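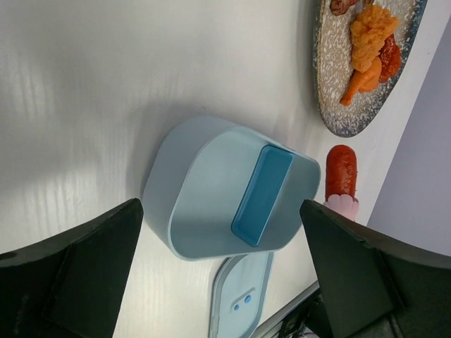
Figure 3. Wrist view at the packing station, with the gripper open above a light blue container and its lid.

4.2 Changes in task allocation

Before the arm was installed at the Clamley site, each packer filled, closed and stacked containers alone. The Isano cell now does the filling, and the packer loads the serving plate, checks each container and presses the lid on. Container and lid are laid out next to each other within reach of the fingers (Figure 3).

We observed nine packers over two shifts in June. Roughly 80 percent of their interventions concerned the position of an item, most often one lying too close to the container wall to be released cleanly. Packers described the new work as lighter on the wrists but harder to pace - the arm sets the interval between checks. Three asked for a pause control at the bench. Supervisors had expected requests for a faster cycle, and the original Sabbagh layout made no provision for stopping the arm from the packer's side.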